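Felt Table Covers: Frequently Asked Questions

Last updated 12 Jul 2024

What are the covers made of?
All Wamcombe covers are cut from pressed felt. The Gilbert is the standard weight and the Punov is the heavy one. Both are sold in dark blue, charcoal and sand.

Which side faces up?
Either. The two faces are identical. Turn the cover over when one side starts to pill.

Do I need to fix it to the table?
No. On a rectangular table with square edges the Punov stays in place under its own weight. The Gilbert may creep on lacquered or glass tops. Use the corner tabs supplied in the bag.

Why is dark blue listed as the default for sorting and display?
Most household items are lighter than the cloth. White plastic, steel dishes and foil wrappers stand out against dark blue, and small things such as lids and sachets are easier to find. Charcoal works nearly as well but shows lint sooner.

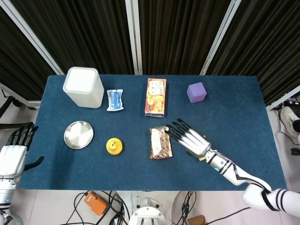
Dark items are the exception. Order sand if you mainly sort black cable, tools or dark clothing.

Will the felt mark metal or plastic?
Dry felt will not. Grit caught in the pile can scratch brushed or polished steel, so vacuum the cover before setting out metal plates or trays.

Can I put food on it?
Sealed packets and boxes only. Felt holds crumbs and grease and is not a food-contact surface. Wipe the underside of any package that has been in a refrigerator.

How much space should I leave between items?
Leave enough to get a hand in from the side without touching the neighboring item. Two loose rows suit most tables. Put tall items at the back and flat ones at the front.

How do I get creases out?
Lay the cover flat overnight. If a fold line remains, use a cool iron through a cotton cloth. Steam will shrink the Gilbert.

Can it be washed?
Spot clean with cold water and a drop of dish soap. Blot, do not rub. Machine washing voids the warranty.

Why does my new cover shed?
Loose fiber from cutting is normal for the first few uses. Brush in one direction and vacuum on low.

Do you cut to size?
Yes, up to 2000 mm on the long side. Allow 10 working days. Cut pieces cannot be returned.

Is there a discount for schools or shops?
Orders above 300 dollars ship free. For trade pricing, write to Pascal Pons at the Trendness sales desk and quote form 2941.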